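Re: [nellier-art] winter swap

Yes to the swap – 4x6 watercolors is fine, pastels too if you fix them frist. My class has 9 done already.

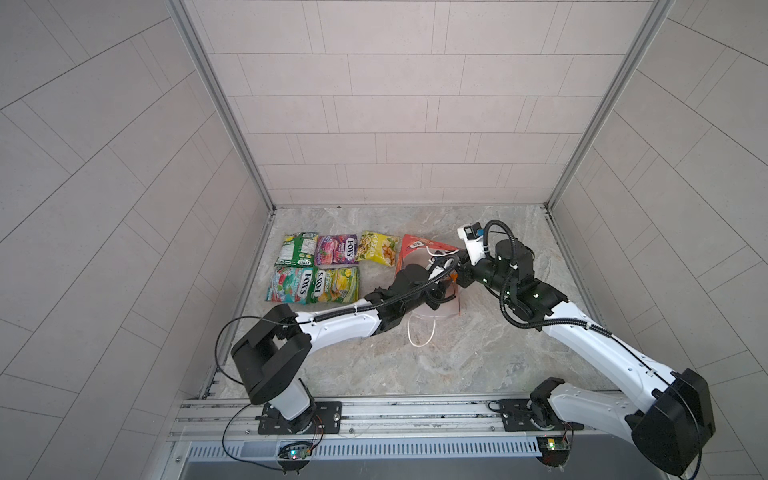
Paper question

The 140 lb cold press buckles less. Tape all 4 sides.

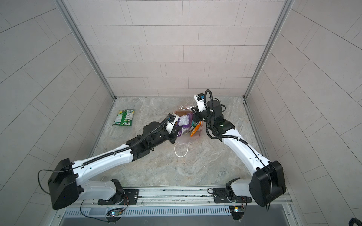
Sturnidton, Dec 24, 2019
> Is the Nanwood hall booked for February? And do we mat them
> ourselves?

Hall yes, 2 evenings. Mats – yours to cut, white only please. Room for 40

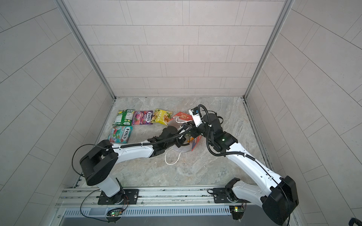

on the long wall so send titles early, no glitter. Off to wrap presnts.

Hjaltadóttir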